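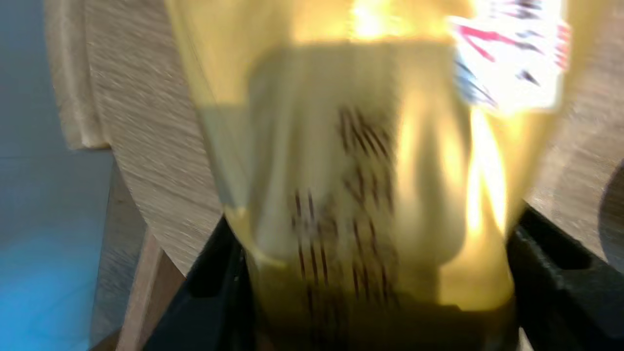 Lellside Table Chores, data card

Version 1.0, 29 December 2021
Maintained by Nanna Skov and Aksel Kvaran
Questions about the labels: Soudabeh Karimi

What this is

A set of short recordings of a robot arm doing small jobs at a table: picking things up, moving them, putting them down again. The jobs are the sort a person does while tidying after breakfast. We collected them to get a fair answer to a plain question from our partners at Plelier, who wanted to know whether an arm of this kind could be left to clear a table on its own. Our answer at present is no, with some parts of the job much closer than others.

The set holds 1000 episodes. An episode is one attempt at one task, from the arm leaving its rest position to its return or to the operator stopping it. Failed attempts are kept and marked.

Tasks

There are 18 tasks. They fall into these groups:

- bottles: grip, lift, set down upright
- cups: grip from above, move, nest one in another
- packets and cartons: push aside, pick up, drop in a box
- cloths: pick up, fold once, wipe

Cups and bottles make up most of the set. Cloths are the smallest group and the least reliable, and we would not train on them alone.

What works and what doesn't

Rigid bottles are the easiest objects we have. Held low on the body they tend to swing when the arm speeds up, so the blur in wrist views of bottles can be heavy. Label text is often unreadable in these views. If your method depends on reading labels, use only episodes where label_clear is set to yes.

Light plastic cups are harder than they look. The fingers have to come down on both sides without touching the rim, and the gap is small. A cup touched by one finger first will slide or tip. Translucent cups add a second problem, as depth readings through a thin pale wall are poor and the grasp point has to be worked out from the rim.
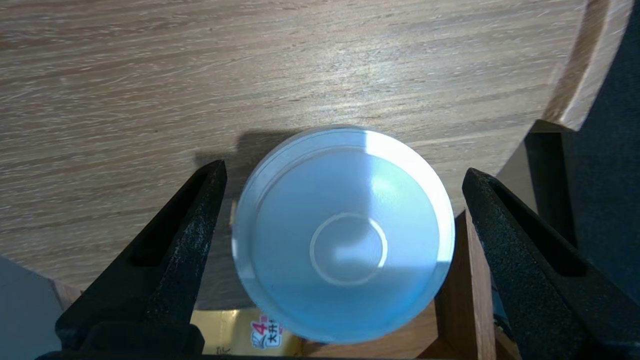 Grasp labels

Each grasp has one of four labels:

- open: fingers on either side of the object, no contact
- closing: fingers moving in
- held: contact on both sides
- lost: object slipped, tipped or dropped

The labels were set by hand by Soudabeh Karimi and Grímur Brøndum. They both labelled the same 100 episodes as a check and disagreed on 37 of them, nearly always over the point where "closing" becomes "held". Treat that boundary as loose. The other labels are steadier.

Files

episodes/ one folder per attempt
labels/ one text file per attempt, same name as the folder
tasks.txt task names and the wording given to the operator
splits/ train and test lists

The test list uses objects that do not appear in the train list. Please keep it that way if you make your own splits. An earlier draft mixed them, and the scores from it were far too kind.

Baseline

Lizeth Rengifo trained the baseline policy, called Bach in the code. It does well at moving a single bottle across a bare stretch of table. It does badly when two objects stand close together, and it has no idea what to do when something falls on the floor. A person has to step in at that point. We count any such episode as a failure even if the rest of the table was cleared.

The arm is also slow. Time per task is given in each label file so you can judge this for yourself.

Known problems

- Bright overhead light washes out parts of the tabletop and gives strong glare on shiny or see-through objects.
- Things lying below or beyond the table show up in many wrist views. They are not labelled.
- Some packaging has printed text in Chinese. We have not transcribed it.
- Some cloth episodes from May have no start time. The field is left blank.

Use

Free for research and teaching. If you want to use it in a product, write to Aksel Kvaran first. The loading script was adapted from Bikeo, our older shop-floor set, and still has a few option names from there. The option bin_id does nothing here and can be ignored.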